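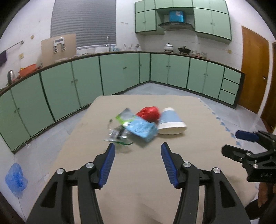 Home and Workplace Housekeeping – Unit 4 handout
Clearing a shared table

Tutor: Lejla Hodžić
Bring this sheet to the practical. Last year's version had the old bin chart on the back, throw that one out.

Recap from Unit 3
Surfaces before floors. Dry before wet. If you wipe first you push crumbs and paper bits round in circles, then they dry on. We did this with the flour.

What we mean by table litter
Small stuff left after people eat or have a break. Cups, packets, wrappers, bags. Mostly light, mostly mixed. The mixed part is the trouble – one pile can go to three places, and something in it may not be trash at all.

Typical pile, practice kitchen (mint-green cabinets, big beige table):
crumpled red plastic bag
paper cup on its side, white and light blue
a light-blue packet
a green and white packet
clear plastic wrapper, crumpled, some printing on it
small keychain, at the edge of the green packet

The keychain is the one to remember. Small thing next to wrappers, goes in the bin with one sweep of the arm. Senad Matić lost a locker key this way in the February group and the bag was already out in the yard. So: look first, hands second.

Order of work
1. Look over the whole table. Keys, coins, phones, cards, jewelery. Take these off first and put them in the found tray by the door.
2. Cups. Check for liquid before you lift. Anything left in there goes down the sink, then the cup goes in its bin. A cup on its side gets lifted level, don't roll it.
3. Packets. Feel if there's anything inside. Sealed or part full = not trash yet, ask. Empty = flatten.
4. Wrappers and film. Scrunch together, they spring open again otherwise and blow off the table when the door goes.
5. Bags. Open and look in. A clean carrier bag can hold the rest of the litter. Torn or sticky, bin it.
6. Now wipe. Far edge toward you, overlapping strokes, catch crumbs in your other hand or a dustpan. Not onto the floor please.

Gediminas Rimkutė asked why not use the bag first, as it's often lying on top. You can, if you've looked in it and looked under it. Marks are for looking, not for the order of steps 2 to 5.

Where things go (Rurnthorpe site rules, yours at home may be diffrent)
Paper cups – cup tube, not the paper bin. Lined inside.
Plastic bags and film – soft plastics sack
Packets – read the back. Shiny inside usually general waste
Food scraps – caddy under the sink
Found items – tray, plus a line in the book with the time

Pace
In the practical you get 7 minutes for one table, wipe included. Plenty. Benedikt Haberkorn will have the clock. People who rush do step 1 with their elbows.

Common faults from last time
Wiping round things insted of lifting them
Stacking cups with liquid still in
Packet with two biscuits left in it, binned
Cloth used on the table after the stovetop. Separate cloths! Table cloth is the blue-edged one from the Jomilberg box
Leaving the tied sack on the counter. Counter is for food

Working with a partner
One table, two people, opposite sides. Say what you're reaching for if you both want the same item. Person on the left does the found tray, person on the right holds the sack. Swap for the second table. If you're not sure something is trash then your partner gets asked before it moves – takes two seconds.

Spray
Orkero, diluted, in the marked bottles. Spray the cloth, not the table. Don't top up bottles yourselves, Hrvoje Vlachou does that at 4.

For next time
Read page 26 in the course book, the part on shared kitchens. Pick a table you use yourself and write down what's on it before you clear it. List only, no essay. Mark each item keep, ask or bin, and which bin. We'll compare lists at the start and then move on to counters and stovetops (pots, pans, jars, what gets moved and what stays).

Aprons back on the hooks before you leave.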